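ANISAU EXPEDITIONS were a series of trading and surveying voyages sent out from the port of Flodholm in the late Middle Ages. They take their name from the island group of Anisau, which served as the turning point for most of the voyages. The expeditions opened a sea road between the northern coast and the Tovar basin, and for several generations they gave Flodholm a leading share in the trade in salt, furs, and dyed cloth.

BACKGROUND. Before the voyages began, goods from the Tovar basin reached the north by land. Caravans crossed the Fader Pass in summer and paid tolls to the lords who held the forts on either side. The pass was closed by snow from December until spring, and in bad years it did not open until the hay was in. Merchants in Flodholm complained often of the tolls, and the town rolls record petitions asking for relief. When the lords of Fader doubled the charge on salt, the town council voted money for ships instead.

Fishing crews already knew the outer islands. They had landed on Anisau to dry their catch and take on water, and they reported a steady current running south from the largest island. The council's first captains relied on what these crews told them. No written sailing directions survive from before the second voyage. 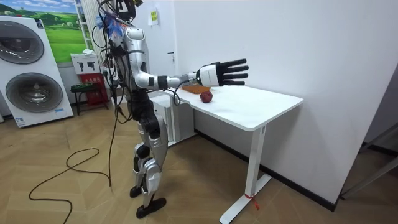
A humanoid robot with one arm extended over a white desk.

THE VOYAGES. The council paid for 6 voyages in all. The first was small and was meant only to test the current. It reached Anisau, wintered there, and returned with a cargo of dried fish and a rough chart of the harbor. The second went farther and entered the mouth of the Tovar River, where the crew traded iron tools for salt. News of the price they received brought private money into the venture, and the third voyage was the largest of the series. It carried 53 merchants in addition to the crews, along with their servants and a stock of woolen cloth.

The third voyage also founded a station on Anisau. It had a storehouse, a chapel, and a row of turf houses above the landing place. The station kept boats and spare rigging, and ships called there in both directions. Its keepers were appointed by the council and served until relieved. Several stayed on after their service and married into fishing families, and the parish books list their descendants for a long time afterward.

The fourth voyage was a failure. The ships left late, met ice north of the islands, and turned back without reaching the station. The merchants who had invested sued the council for the return of their money, and the case dragged on until a settlement was made in trade privileges. The fifth and sixth voyages were more cautious. They left in spring, kept to the current, and carried surveyors who measured the coast and marked the shoals.

SHIPS AND NAVIGATION. The vessels were broad, single-masted cargo ships built of oak in the Flodholm yards. They sailed well before the wind but poorly against it, so the southward current mattered a great deal. On the return trip the crews kept close to the mainland and used oars to clear the headlands. Pilots steered by landmarks, the flight of seabirds, and soundings taken with a weighted line. Tallow pressed into the bottom of the weight brought up sand or shell, and an experienced pilot could judge his position from it.

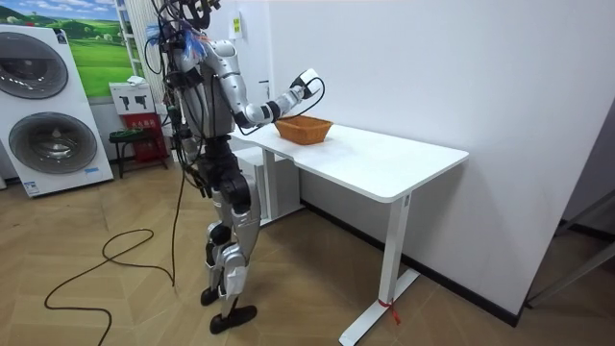 The surveyors of the last two voyages left a set of charts, of which 17 sheets are known. Most show stretches of coast between Anisau and the Tovar River. Distances are given in days of sailing, and the islands are drawn much larger than they should be. Depths are written in beside the harbors. Later chartmakers copied the sheets with few changes, and some of their errors, including a cape that does not exist, remained in use long after the voyages had ended.

EFFECTS. The sea road took much of the traffic away from the Fader Pass. The lords of Fader lowered their tolls, but the caravans did not return in their former numbers, and two of the forts were abandoned. In the Tovar basin, the salt towns grew and built their own docks. They later sent ships north themselves, which brought them into dispute with Flodholm over the right to use the station on Anisau.

The dispute was settled by treaty. Both sides could water and repair their ships at the islands, but only Flodholm could store goods there. The arrangement lasted until the harbor began to fill with silt. Larger ships then passed the islands without stopping, and the station was given up. Foundations of the storehouse can still be traced above the beach, and the chapel bell was moved to a church in Flodholm.

See also: Fader Pass; Salt Trade; Tovar Basin.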